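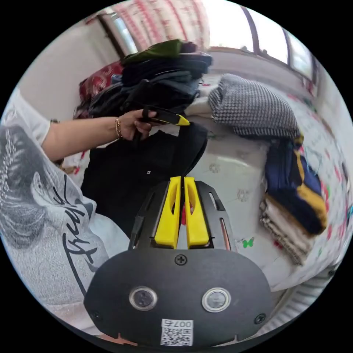
Penrose: folded clothes and bedding in a bedroom

Contents of this folder

Penrose is the bedroom part of the Vorkano household collection. It covers the folding, stacking and putting away of clothes and bed covers in one ordinary room. The kitchen part is called Sitar and has its own README. Please read this file before you use the labels, as some words have here a narrower meaning than in daily speech.

The release contains 885 short clips and a number of single pictures. The clips are divided into 7 activities and they come from 5 rooms. All rooms were in use by the people who live there. We did not buy new clothes for the recordings, and we did not ask anybody to empty the shelves first.

Activities

fold_garment: one piece of clothing is folded on a flat surface
fold_cover: a quilt, blanket or sheet is folded, alone or with a second person
stack: a folded piece is laid on a pile
unstack: a piece is taken from a pile, also when it is not the top one
bag_handling: opening, closing or moving a bag, including its straps and buckles
smooth: the surface of a cover is pulled or pressed flat
other_tidy: everything which did not fit above

The class other_tidy is larger than we would like. In the next version we want to divide it, but the names are not agreed yet.

How garments are named

We use the everyday name if the annotator was sure of it (shirt, trousers, scarf). When a piece is folded so that its form is hidden, the label is only "garment" plus colour and pattern. A folded black-and-white houndstooth piece on the bed is therefore "garment, black/white, houndstooth", and a navy one with yellow stripes is "garment, navy, striped yellow". Please do not replace these by guesses. In the first round two annotators wrote "skirt" and "jacket" for the same piece, and we had to go back through many clips.

For colour, the main colour comes first. Dark piles were the most difficult. Navy, black and dark grey are easy to mix up when they lie together against a bright window, and in a tall pile the edges between pieces can disappear. If the annotator could not separate the pieces, the whole pile has one label, "stack, dark mixed".

Bed covers
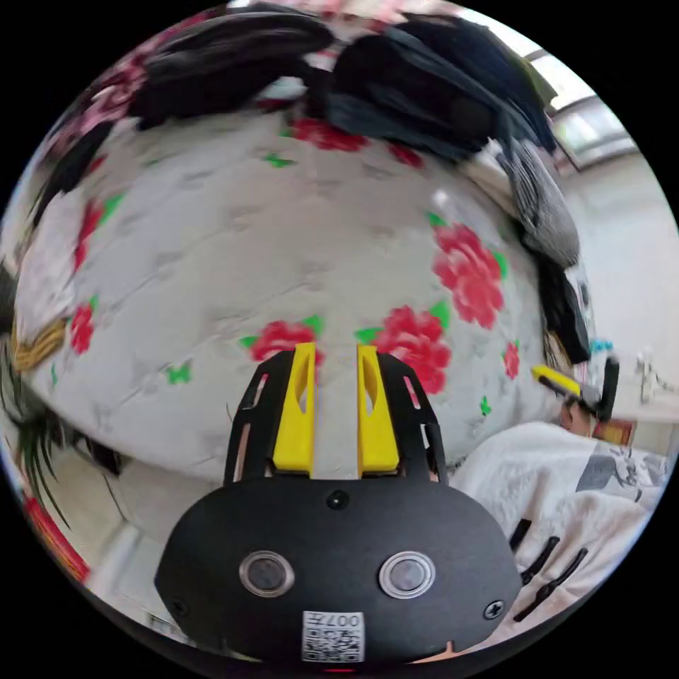
Off-white quilt with red flowers and green leaves. Label: quilt, white, floral red.

Quilts need more care than clothes. A thick quilt makes a dome and does not lie flat, and the printed flowers change their form with each fold. Some covers have also a faint leaf-like texture in the fabric itself. We do not label this texture; only the printed pattern goes in the pattern field. Flowers, butterflies and similar small prints are all "floral" or "figure", without the name of the plant or the animal.

A white sheet under a white cover is labelled as its own object only if a border between them is visible for the most part of the clip.

Background objects

Curtains, cushions, radiators and window frames are marked as background. They carry a box but no activity. A patterned cushion which is moved during a clip changes from background to object from the first moment of contact.

Known problems

Daylight was the only light in most clips. The brightness is not corrected.

Around 7 per cent of the fold_cover clips end before the fold is finished. They have the flag "incomplete" and we kept them on purpose.

Thin straps are sometimes missing from the masks, above all black straps on black bags.

Plain cloth is weaker represented than patterned cloth. Households in this part seem to like flowers very much.

File layout

clips: one file for each clip, with the room number first
stills: single pictures
labels: one text file for each clip, with the same name
tralico_export: the same labels in Tralico format, without the flags

If you find a wrong label, send us the clip name and the time in seconds. We collect corrections until June and then publish them together.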